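Trusirard Revises Upkeep Routine for Tabletop Sorting Cell

Reading time: 2 min

Trusirard has issued a revised setup and maintenance routine for the Durus cell, the single-arm station it uses to develop sorting and tidying tasks with household items. The routine took effect in February and applies both to the physical station and to the simulated copy in which each new table layout is tried first.

Under the new procedure, the arm is returned to its rest position at the start of every shift and its joint readings are compared with stored values. The finger pads are then wiped, checked for wear and pressed against a reference block. A pad that fails the check is replaced before any further work is scheduled. Pads had previously been changed on a fixed count of 300 hours, a practice the company said led to good parts being thrown out and, on two occasions, to worn ones staying in service.

The simulated copy, maintained under the name Tello, receives the same attention. Each layout is loaded with crates, dishes and food items set out on the perforated tabletop, and technicians confirm that the gripper can come down close to the surface without touching it. Layouts that pass are carried over to the station by hand, with the table's rows of holes serving as a guide for placement. 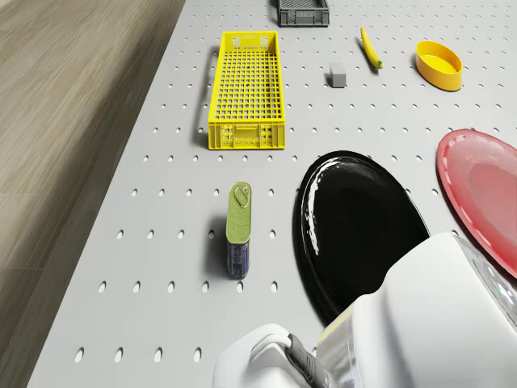

Eberhard, which operates a cell of the same type, reported that the holes had been its main source of trouble, as crumbs and dust collected in them and shifted small items slightly out of place. It asked that vacuuming the tabletop be made a daily task. Trusirard has accepted the request, and the step now follows the pad check.

The review behind the changes covered 3,578 logged picks. Most of the faults recorded were traced to two causes: worn pads, and a camera mount that had worked loose over several weeks. The mount has since been fitted with a locking washer -- a part costing less than the inspection that found the problem -- and its bolts are marked with paint so that any movement can be noticed at a glance.

Calibration of the arm against the table will be carried out every 8 days. The full sequence, including cleaning, takes about 35 minutes, during which the station is taken off the work schedule. Results are entered in the cell's log together with the name of the layout in use.

Glossy dishes remain under study. Bright reflections along a rim can mislead the system that estimates where an edge lies, and separate lighting settings for dark plates are being tested in Tello. Until that work is finished, such items will be handled at reduced speed.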